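搜索本站 请输入关键词 搜索 高级搜索

家务与作坊实用指引：哪些活可以交给机器，哪些活仍应由人来做

最后更新：2026年9月12日，星期六

本指引由Mevurville家居与作坊服务中心编写，供本地住户、小型零售店铺及家庭作坊参考。中心的咨询窗口经常收到同一类问题：扫地机、擦窗机、机械臂以及各种带夹爪的设备，现在能不能真正分担日常杂务，购买或租用之前应当做哪些准备。以下内容按作业种类编排，每节先说明目前机器的一般水平，再给出人工操作时同样适用的做法。读者可按需要查阅，不必从头读起。

本指引所称“机器”，包括只能完成单一动作的电器，也包括可以编程或通过示教学习动作的设备。文中的判断以Brerkgate示范间的日常使用情况为依据，并参考了各店铺交回的使用记录。不同型号之间差别较大，具体性能应以设备说明书为准。

一、地面清扫

地面清扫是目前机器完成得最稳妥的家务。在地面平整、家具腿较高、没有散落线缆的房间里，扫地机可以每天运行，效果与人工快速清扫相当。门槛、地毯流苏、窗帘下摆和宠物食盆仍是常见的故障点。

使用扫地机的住户，应在开机前把地面上的电源线收到踢脚线以上，用线夹固定；地毯流苏向下折入，用双面胶带压住。食盆和水碗移到台面上。厨房地面如有油渍，应先用中性清洁剂局部擦净，油渍会被滚刷带到其他房间，尤其容易留在浅色地砖的缝里。

尘盒每次用后倒空，滤网每周轻拍一次。可水洗的滤网，洗后要在通风处彻底晾干再装回，潮湿的滤网会发出霉味，也会使吸力下降。滚刷上缠绕的头发用拆线刀沿刷槽划开，比用剪刀方便，也不易伤到刷毛。

Amundsen系列商用洗地机在本地几家店铺已使用一段时间。店主普遍认为，开阔通道的清洗可以放心交给它，货架底部和墙角则要由店员在收工前用窄拖补一遍。洗地机的污水箱应当天排空，不得过夜。污水箱盖在存放时保持敞开。

木地板不宜使用出水量无法调节的拖地机。若机器只有一档水量，可先将拖布拧至不滴水再装上，并缩短单次作业时间。

二、餐具与厨房台面

洗碗机早已是成熟的家用电器，难处在它的两端：把用过的碗碟从桌上收下来、刮掉残渣、按角度插进碗篮，以及洗净后取出归位。带夹爪的设备在示范间里可以取放形状规整的马克杯和平盘，速度明显慢于人手，遇到叠在一起的碗、湿滑的玻璃杯或碗底残留的汤水时，往往需要人来接手。

在这一环节尚不能指望机器的情况下，以下做法可以减少人工：

残渣先用硅胶刮刀刮入厨余桶，不必冲洗。大盘放外侧，小盘放内侧，盘面朝向喷臂。深碗斜放，碗口朝下，避免积水。刀具刀尖向下插入，锋利的主厨刀应手洗，擦干后立即收入刀架。木柄、木铲和砧板不进洗碗机。

洗完后先取下层，再取上层，上层杯底的积水便不会滴到已经干燥的盘子上。塑料盒往往干得不彻底，宜单独摆在沥水架上，晾干后再盖盖子。

台面擦拭方面，机械臂握着抹布在空台面上往复运动并不困难，难的是识别哪些东西可以移开、哪些东西移开后要放回原处。台面上若有调料瓶、充电器、药盒，机器通常会绕开，留下一圈没有擦到的地方。建议把常用调料集中在一个托盘里，擦台面时整盘端走。无论由谁来擦，这个办法都省时间。

灶台周围的油污，趁灶面微温时擦拭较容易。灶面温度较高时不得喷洒清洁剂。不锈钢台面顺着纹理方向擦，石材台面避免使用醋、柠檬汁等酸性物质。

三、衣物洗涤、晾晒与折叠

洗衣和烘干可以由机器完成，分拣、晾挂和折叠仍以人工为主。布料柔软，每次落下的形状都不同，机器很难判断领口和袖口的位置。示范间试用过的折叠设备，能够处理事先摊平的毛巾和同一尺码的T恤；衬衫、童装和弹力裤的成功率较低，床笠几乎无法处理。

因此，有意试用折叠设备的家庭，可以从毛巾开始。毛巾尺寸统一，折法固定，折得稍有偏差也不影响使用。折叠前把毛巾逐条抖开，不要从烘干机里成团取出后直接放在进料处。

人工折叠时，建议先按存放位置分堆，再按种类折。先按种类分、后按房间送，会使同一件衣物经手两次。袜子在晾晒时就成对夹在一起，收下来时无需再找。床笠先把四个角套成一个，再对折为长方形。羊毛衫平铺晾干，不用衣架。

深色衣物首次洗涤应单独进行。拉链拉上，裤袋翻出检查，纸巾遗留在口袋里是最常见的返工原因。滚筒洗衣机门圈内侧应在每次洗完后擦干，机门留一条缝通风。

四、盒装物品的上架与整理

小型店铺和家庭储物间里，纸盒占了相当大的比例：食品盒、灯泡盒、零件盒、玩具盒、药妆盒，以及没有印刷的白盒。纸盒有平直的面，硬度尚可，单个重量不大，因此常被当作机器学习取放的入门物品。从使用记录看，单独直立、四周留有空隙的盒子，带双指夹爪的设备已能较稳定地拿起并放到指定位置。盒子挤在一起、靠墙过近或者表面反光时，失败便会增多。

Brerkgate示范间的取放练习由Joni Heinonen主持，练习所用的Grevo设备为桌面型机械臂。示范间的物品登记册编有1756个条目，其中盒装物品单列一章，按高度、厚度和表面处理方式归类。登记册可在开放时间内到场查阅，暂不外借。

从历次练习中整理出的第一条经验，是不要让机器同时判断两件事。若盒子需要转向，又需要挪到另一处，应分为两个动作，中间让盒子立稳。人工理货时道理相同：一手扶正，一手推入，盒子倾斜时不要强行往里塞。 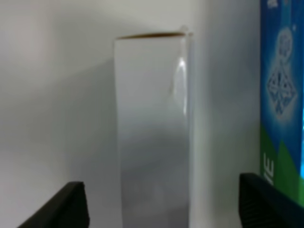 第二条经验涉及间距。夹爪张开后，两侧手指都要占据位置，盒子之间如果没有余地，手指下探时容易碰倒邻近的物品。手工上架只需容得下指尖，给机器使用的货架则应按夹指厚度另加余量。店铺如果打算在同一层货架上既由店员补货又由机器取货，应以机器所需的间距为准。

第三条经验涉及表面。带光泽的覆膜纸盒在顶灯下会出现亮斑，亮斑随视角移动，容易使识别程序误判盒子的边线。减轻反光最简便的办法是调整灯的位置，或者在灯前加一层柔光材料。把盒子整体转过一个小角度，有时也能解决问题。没有印刷的白盒放在浅色墙面前面，轮廓与背景接近，可在货架背板上贴一张颜色较深的哑光纸。

第四条经验涉及夹持力。空纸盒和装满的纸盒外观完全一样，所需的力却相差很多。夹得过紧，盒面会凹陷；夹得过松，盒子在提起时下滑。建议在登记物品时注明空重和满重，并规定空盒不得与满盒混放在同一排。人工整理时也可采用同一规定，盘点时不必逐个掂量。

窄而高的盒子重心较高，受到轻微碰撞即可能倒下。存放此类盒子时，宜在前沿加一道低挡条，挡条高度以不遮挡标签为准。若货架本身略有前倾，应先调平，再考虑挡条。条件允许时，把窄高的盒子横放，会稳妥得多，但横放后标签方向随之改变，需要在短边补贴一张说明。

标签方向值得单独说明。文字侧向的包装，人侧头便能读出，识别程序未必能够处理。示范间的做法是在每个盒子的同一位置粘贴统一的小标签，标明品类和入库月份。标签粘在平整的面上，避开折线和开口。撕口处不贴标签，以免开盒时一并撕坏。

盒口有翘起的纸舌或毛边时，应先压平或用纸胶带固定。翘起的部分容易勾住相邻盒子的边缘，也会使机器对盒子高度的判断出现偏差。透明胶带会产生反光，以纸胶带为宜。

新到的货物在上架前，应完成下列准备：

拆去外层缩膜。将受潮变软的盒子单独挑出，放到干燥处，不与正常盒子混放。按高度排列，矮盒在前，高盒在后。同一品类的盒子朝向一致。货架层板用干布擦净，层板上有胶渍的，用少量酒精擦除，待完全挥发后再放置纸盒。

家庭储物间不必照搬店铺的规定，但朝向一致和高低有序两项值得采用。孩子的拼图和桌上游戏盒，可竖放在书架上，盒盖用宽橡皮筋箍住，防止零件滑出。橡皮筋老化后会粘在纸面上，每年更换一次。

五、软包装、瓶罐与散件

软包装对机器而言比纸盒困难得多。袋装面粉、零食和洗衣粉受力后会变形，夹爪抓住袋口时，内容物下坠，袋身随之摆动。采用吸盘的设备可以处理表面平整的袋子，褶皱较多时则吸附不牢。

若希望日后由机器协助取放，可以把软包装预先装入方形收纳盒，一盒一种。收纳盒选择侧壁竖直、不带弧度的款式，上宽下窄的盒子在夹持时容易向下滑脱。盒外注明品名和开封日期。面粉、米、豆类应连同原包装上的保质期一并保留，可剪下该部分，放在盒内。

玻璃瓶和金属罐硬度高、形状规则，夹取的成功率不低，但跌落的后果较重。示范间不允许机器在人员上方搬运玻璃制品，家庭中应遵守同样的规定。油瓶外壁有油时先擦净再放回，既便于人拿取，也避免瓶底在柜板上留下油圈。

螺丝、垫片、纽扣等散件，目前仍应由人分拣。可借助浅盘和磁性垫，先按大小粗分，再按规格细分。分好的散件装入带盖的小格盒，每格放一枚样品在盖子内侧，用胶固定，查找时不必开盖翻动。

六、作坊台面与工具归位

作坊里的重复搬运，例如把同一种零件从料盘移到夹具，机器已能胜任，前提是料盘位置固定、零件朝向一致。小批量、多品种的工作仍以人工为主，每次更换零件所花的调整时间，往往超过搬运本身节省的时间。

决定是否使用机器之前，可以连续记录一周，写下每项搬运动作的次数和中断原因。若中断多半出于找工具、找零件，应先解决收纳问题。收纳问题未解决而引入机器，等于把混乱固定下来，以后改动更费事。

工具归位可采用轮廓板：在背板上描出每件工具的外形，缺少哪一件，一望便知。轮廓用对比明显的颜色，背板用哑光材料。带刃口的工具刃口朝内。电动工具的充电座集中设置在一处，周围不放木屑和抹布。

台面清理宜由上而下进行，先掸架子，再扫台面，最后扫地。金属屑用刷子和簸箕收集，不用手抹，也不用压缩空气直接吹。浸过油类涂料的抹布有自燃危险，应摊开晾干或放入带盖的金属容器，不得揉成团丢进垃圾桶。这一项任何时候都不应交给自动设备处理。

七、玻璃与墙面

擦窗机在大面积平板玻璃上表现尚可，窗框、窗槽和玻璃四角仍需人工补擦。高层使用擦窗机，安全绳必须系在室内牢固的构件上，不得系在窗帘杆或暖气管上。下方有人通行时不宜作业。

窗槽里的积灰应先用干刷扫出，再用吸尘器吸净，最后用湿布擦。顺序颠倒会使灰尘结成泥，反而难以清理。玻璃避免在烈日下擦洗，清洁液干得过快会留下水痕。刮水器的胶条每刮一道便用布抹干一次，胶条出现缺口即应更换。

浅色墙面的手印，可用微湿的软布由外向内轻拭。海绵擦有轻微的研磨作用，用在哑光涂料上可能留下发亮的痕迹，应先在不显眼处试用。墙面清洁目前没有适合家庭使用的可靠设备，本中心不建议用擦窗机代替。

八、引入设备前的自查

下列事项供住户和店铺在购买、租用或借用设备之前逐条核对。

作业范围是否明确。“帮忙收拾屋子”无法作为任务交给机器，“把餐桌上的杯子移到水槽左侧的托盘里”可以。任务写得越具体，越容易判断设备是否合用。

作业区域能否与通行区域分开。机械臂的活动范围应以胶带在地面或台面上标出，运行期间人员不进入标线以内。有幼儿或宠物的家庭应设置实体围挡。

是否有人在场。夹取、加热、切割类设备运行时，应有一名成年人在场，并清楚急停按钮的位置。扫地机可以在无人时运行，拖地机则不建议，漏水时若无人处理，可能损坏地板。

电源是否合适。设备应直接插入墙面插座，不与电暖器、烧水壶共用接线板。接线板不得串接。

照明是否稳定。依靠摄像头工作的设备受光线影响较大，午后阳光直射和傍晚昏暗时，表现可能差别明显。可以拉上薄窗帘，同时打开室内灯，使全天光线接近一致。

影像如何保存。带摄像头的设备可能上传画面，使用前应查看设置，关闭不需要的上传功能。店铺如在营业区使用，应在入口处张贴告示。

出错后由谁复位。许多设备在遇到障碍后会停在原地等待，需要人把物品摆回原位再重新启动。若复位一次的时间比人工做完整件事还长，这项任务暂时不适合交给机器。

九、常见的误解

有店主认为，机器学会拿一种盒子，就能拿所有盒子。使用记录表明情况并非如此。更换了包装设计、换了一盏灯，甚至盒子存放日久略微变形，都可能需要重新练习。设备到位后，应为练习留出时间，不宜在旺季开始。

也有住户担心机器会很快取代家政人员。就目前的水平看，机器擅长的是边界清楚、反复出现的动作。家政人员的工作里有大量临时判断，例如这封信要不要留、这块奶酪还能不能吃、沙发底下的小零件属于哪件玩具。这些判断尚无设备可以可靠承担。

还有一种看法认为，演示录像里做得到的事，买回家也做得到。录像通常在固定的房间和光线下拍摄，物品也经过挑选。到现场看设备处理自己带去的物品，较为可靠。示范间接受访客自带物品试用，易碎品和开封食品除外。

部分读者询问，为了将来使用机器，现在是否值得改造厨房或货架。本中心的意见是，调整收纳方式、统一盒子朝向、固定物品位置，这些花费不大，对人也有好处，可以现在就做。更换橱柜、加装轨道等工程，宜等到设备选定之后再考虑。

十、日常维护要点

扫地机的悬崖传感器用干棉签擦拭，不喷清洁剂。充电触点每月用干布擦一次，出现氧化时可用橡皮轻擦。

夹爪指面的橡胶或硅胶垫沾灰后摩擦力下降，应以微湿的布擦净并晾干。垫片开裂或翘边即更换。指面带沟槽的，用软毛牙刷沿沟槽方向清理，纸屑和胶粒容易积在其中。

摄像头镜面用镜头布擦拭，厨房纸会划伤镀膜。油烟较重的厨房，不使用时应给镜头盖上防尘罩。

线缆在关节处反复弯折，外皮容易磨损，每月检查一次。发现露出内芯，应立即断电停用，送修前不得用胶带缠裹后继续使用。

长期不用的电池设备，应按说明书要求充至适当电量，存放在阴凉干燥处。电池鼓包的设备不得充电，也不得投入生活垃圾，应送交指定回收点。

十一、示范间开放与借用办法

Brerkgate示范间每周开放，具体时间以门口公告为准。个人访客无需预约，店铺和团体请提前与咨询窗口联系。桌面型设备仅供现场使用，扫地机和擦窗机可以借用，借期两周，可续借一次。

借用时需出示有效证件并签署使用须知。归还前应倒空尘盒和水箱，擦净外壳，配件按清单放回原箱。缺少配件的，按清单所列价格补交。

10月起，示范间将增设货架整理专题，内容包括盒装商品的间距设置、标签粘贴和照明调整，由Joni Heinonen讲解。参加者可携带本店常用的包装盒若干，空盒、满盒各备一份为宜。专题讲义在现场领取，咨询窗口备有往期讲义的复印本。

对本指引有补充或更正的，请以书面方式提交，注明所涉章节和实际使用的设备名称。来稿不超过2000字，附有使用记录的优先采用。下一次修订将增加阳台与庭院作业的内容，包括割草机的边界设置和落叶清理。

联系我们：Mevurville家居与作坊服务中心咨询窗口 | 版权所有 Mevurville家居与作坊服务中心 未经书面许可不得转载 | 返回顶部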